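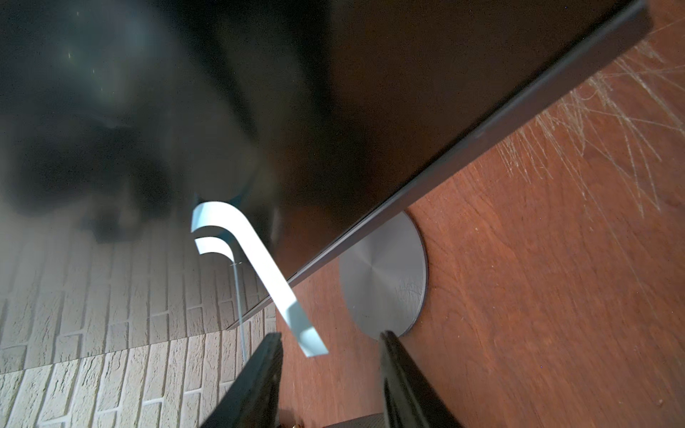 Photo: Grendcombe Weekly

Council claims big win from switching off screens, but the sums are thin

Grendcombe town council says its drive to turn off office monitors at night has been "a clear success" and wants to carry on paying for it until next spring. A report published ahead of this month's meeting puts the saving on electricity at £2,889. What it leaves out is how much the council spent to get there.

The scheme, called Lights Down, began in April. Staff in 16 council offices were asked to switch their monitors off at the button before going home, where in the past most had been left on standby. Litel, the firm hired to run it, supplied the software that logs when each screen is in use, along with a set of posters and a short training film.

According to the report, Litel's fee is "commercially sensitive" and cannot be given. The council said the same when this paper asked for it in writing, and again when we asked for a rough range. Without that number, £2,889 tells residents very little. It may be a bargain. It may also be less than the cost of the posters.

There are other gaps. The saving is an estimate, worked out by Litel from the software logs and a standard figure for how much power a monitor draws on standby. No meter readings were used. The report says the council's total electricity bill "is subject to many factors" and does not say whether it went up or down over the same months.

Four of the offices sent in no figures at all. Their savings were filled in using the average of the rest, on the assumption that staff there behaved in the same way. An office that did not get round to sending a form might well be one that did not get round to switching anything off, but the report does not go into this.
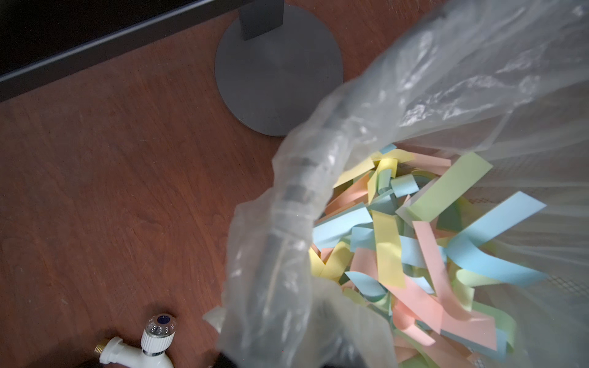
Old screens, new screens

It is also hard to know what a monitor left on standby costs these days. Older ones could be greedy. Newer ones tend to draw very little, and the council replaced a good share of its stock before the scheme started. The standard figure used in the report is not broken down by age or size of screen, so a big display in a meeting room and a small one on a reception desk count the same.

Brositz, the energy adviser the council used before Litel, took a different view in a review three years ago. It put monitors well down its list and said the money should go first on the heating controls at Botha House, where radiators on the upper floor were found to be running all weekend. That work was put off. It is still listed as "to be scheduled", and anyone who has sat through a planning meeting there with their coat over the back of the chair and the windows open will know the radiators are in good working order.

Asked why screens had been put ahead of heating, the council said the two were "not in competition" and that Lights Down had been chosen because it could start quickly and "bring staff along".

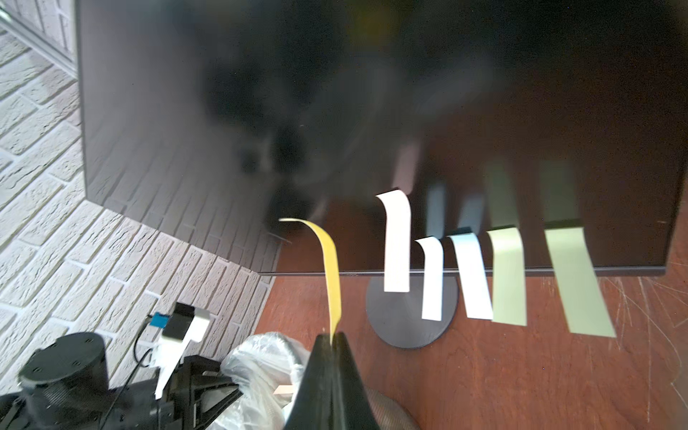 That last phrase comes up a lot. More than half of the report is about attitudes, with charts showing that staff feel better informed about energy and more likely to think about it at home. People may well feel that way. The survey was sent out by Litel, went only to those who had watched the training film, and does not say how many replied.

Unions representing office staff have not opposed the scheme, though they have asked what else the software records. A log of when each screen goes on and off is also, near enough, a log of when each person arrives and leaves. The council says the data is held for 8 weeks and is not used to check on anyone's hours. The policy setting this out has not been published, and we were told it was being finalised. The scheme has been running for months.

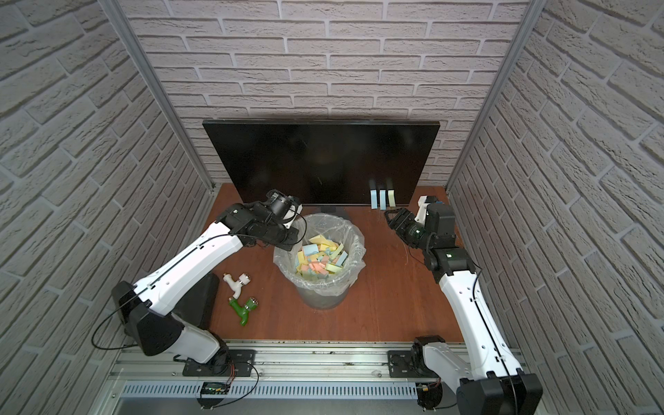 A large black panel with sticky notes on its lower right side.

Councillors will be asked to extend the contract on the same terms, with the fee to be discussed in private once the public and press have left the room. The report recommends approval and offers no other option, such as carrying on with the posters and dropping the software.

The council says a fuller set of results, including meter readings "where available", will follow after the winter. By then the extension will have been signed.

The meeting starts at 7pm in the main hall at Botha House. Questions from the public must be sent in by noon the day before.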